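In defence of the soft finger

I work in a small workshop in Gradusham where we try out grippers for other people. A customer comes with a part, we find which hand can hold it, and we write them a report. I have done this for 15 years, first in my own language and now in English, and I ask the reader to forgive me where the sentences are stiff.

My opinion can be said quickly. I believe that most of us choose a gripper too early and its fingers too late. We spend weeks comparing the stroke, the force and the communication protocol, we order the thing, and then we accept whatever fingers are in the box. The fingers are the only part which touches the work. If I had to save money somewhere, I would save it on the gripper body and keep the finger budget whole.

How I came to this

Two winters ago we compared four parallel grippers for Mener, who pack first-aid supplies. The products are small and light and nearly all of them are annoying. There are gauze pads in paper, scissors in thin plastic sleeves, rolls of tape, little tubes of cream. The most expensive gripper on our bench cost 3,000 dollars more than the cheapest one, and I was sure that it would win. My cousin Miklós Katona, who was then helping me with the wiring, was sure also, and he is usually sure of the opposite thing from me.

With its own hard fingers, the expensive gripper was better than the others by a small margin. It closed more evenly and its force reading was honest. But it still marked the paper, and it still pushed the tubes out sideways like a wet seed. Then Miklós took the fingers off the cheapest gripper and covered them with a sleeve that he had sewn from an old tea towel. With this ugly sleeve the cheap gripper did better on the tubes than the expensive one with its polished aluminium. We wrote this in the report, and I had to write it carefully, for the customer had already placed the order.

I do not want to make one tea towel into a law of nature. A covering adds thickness, and the thickness is not the same everywhere. It moves. It collects dirt. The position where the fingers meet on Tuesday's setup sheet is not the position where they meet a month afterwards. All this is true, and I have heard it many times from Levente Katona, the brother of Miklós, who programs our arms and likes a finger to be where the drawing says it is. I respect this wish. I only say that the part does not read the drawing.

What hard fingers are good for

To be fair to the other side, there is work where I would never cover a finger. When you put a machined pin into a machined hole, you want to know where the pin is. A soft layer lets the pin turn a little in the grip, and this little is enough to make it jam. The same goes for hot parts and oily parts, and for any part that must be put down with its face in a certain direction. For a bearing company I would choose hardened steel, ground flat, with a groove, and I would sleep well.

The catalogues are written mostly for this kind of work. I do not blame the people who write them. A block of steel is easy to photograph and easy to specify, and you can print a number for the repeatability. It is difficult to print a number for a wrinkle.

But more and more of the work that comes through our door is of the other kind. It is light, it is round or it bends, and the customer does not care very much if it arrives five degrees turned. They care that it arrives, and that it has no dent. For this work I think that the hard finger is a habit which we kept from another industry.

The roll is a difficult object

Let me speak about tape, for I have come to think it is the best small test for a pair of fingers. A roll of tape looks simple. It has a flat face on two sides, a round wall outside and a round wall inside, and a hole through the middle. This means that there are at least three sensible ways to pick it up. You can squeeze it across the outer wall. You can squeeze it across its width, face to face. Or you can put one finger through the core and lift it like a ring.

Each way asks for a different thing from the finger. Across the outer wall, a hard flat finger touches the roll only along a thin line, and the roll wants to rotate around this line. A soft finger gives way a little and the line becomes a patch. Face to face is easier for everybody, but it needs space on both sides, and in a full box you do not have it. Through the core, squeezing has less importance and the shape of the finger has more. A finger that is too smooth lets the roll slide down to wherever it likes. A finger that is too thick does not go in.

Last January we made a wrapped pair ourselves and used them on a roll of white tape with green printing inside its core. We looked at two of these ways, with one finger on each side of the roll and with a finger through the opening.
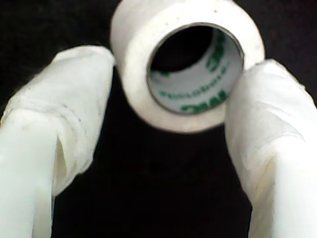
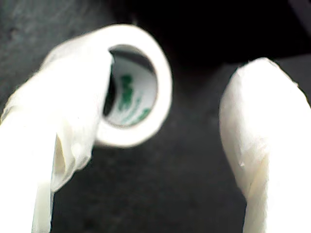

Why I do not trust the single score

The young engineer at Fleltum, to whom we sent our notes, asked me for one number. Which finger is better, by what percent? I understand why he wants it. He must fill in a table, and his manager will read only the table. But a success rate is always the rate of something. If I test only the outside grip, I am giving a prize to the finger with the best friction. If I test only the core, I am giving a prize to the thin one. I can choose the winner before the first trial simply by choosing how the roll stands on the bench.

So my proposal is a modest one. When we compare fingers, let us write down the ways of holding as separate rows and not add them up. Let us say how the object was placed, and who placed it. Let us keep the failures with a short description, such as "turned", "slid", "stuck to the wrap", and not only a zero in the column. It takes longer to read, I know. I have read many reports with one final score, and I could not use most of them for my next decision, because my object was always standing in some other way than theirs.

I would also like to see the age of the covering in the report. Levente laughed when I asked for this, but a wrapped finger changes with use, and a fresh wrap can hold very differently from one that has already worked for a week. With steel you may forget this question for a long time. With cloth or tape or foam you may not, and if the report says nothing, then I assume that somebody changed the wrap just before the good trials. I have done it myself — I am not proud.

The argument about cost

The usual objection to me is maintenance. Levente makes it, the people at Juhász make it, everybody who has run a real line makes it. A steel finger lasts for years, and a soft one is a consumable. Somebody must stop the cell, take off the old covering, put on the new one and check the closing position again. If the cell runs day and night, this can cost more than the gripper.

I accept the objection and I still think that it is aimed at the wrong target. The stop is long when the covering is glued or wound directly on the finger. It is short when the covered piece comes off as one unit and a second one, already prepared, waits in a drawer. We do this now with two screws for each finger, and the change is finished before my coffee is cold. The manufacturers could do it much better than we do. They could sell a bare finger core with a proper seat for a sleeve, and let the users argue over what the sleeve should be made from. I have asked two of them. One replied that there was no demand, and the other sent me a catalogue of steel fingers.

Perhaps they are right about the demand. A buyer compares what can be compared, and the sleeve is not in the brochure. Still, I would ask any reader who is now choosing between two grippers to borrow both for an afternoon, with the real part and not a wooden block, and to cover the fingers with whatever soft thing is in the cupboard. Do it before you look at the prices. Then take off the covering and do the same trials again, and write both results on the same sheet of paper.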